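Can a Machine Put Your Shoes Away Yet?

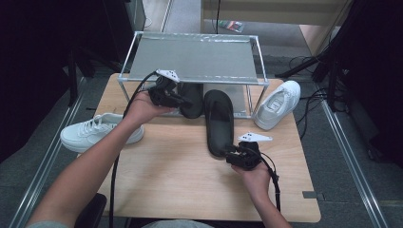 From the Home Robotics Desk

Ask a roboticist which chore scares them and you may hear "shoes." I love this answer! A plate is a plate, but a sandal flops onto its back, a sneaker rolls onto its side, laces go wherever they like, and somebody still expects matching pairs on the rack at the end.

At Stenitz, Mireille Courtois has been working on shoe tidying since May. Her team starts with people, who do the job holding a gripper in each hand, so that the software can learn from jaws and not from fingers. A pair of black slides and two white sneakers are plenty for a morning – the low gap under a fabric shelf is hard enough to reach into.

So far they have 1844 recorded tries. In the latest test the robot, Zutari, got 10 of 18 pairs onto the rack by itself. Hervé Royer, who runs the tests, is most pleased with the sandals, which he had expected to be hopeless.

Would I let it loose in my hallway? Not with the good boots. But I watched it turn a sneaker upright, stop, and nudge the heel straight, and I wanted to clap.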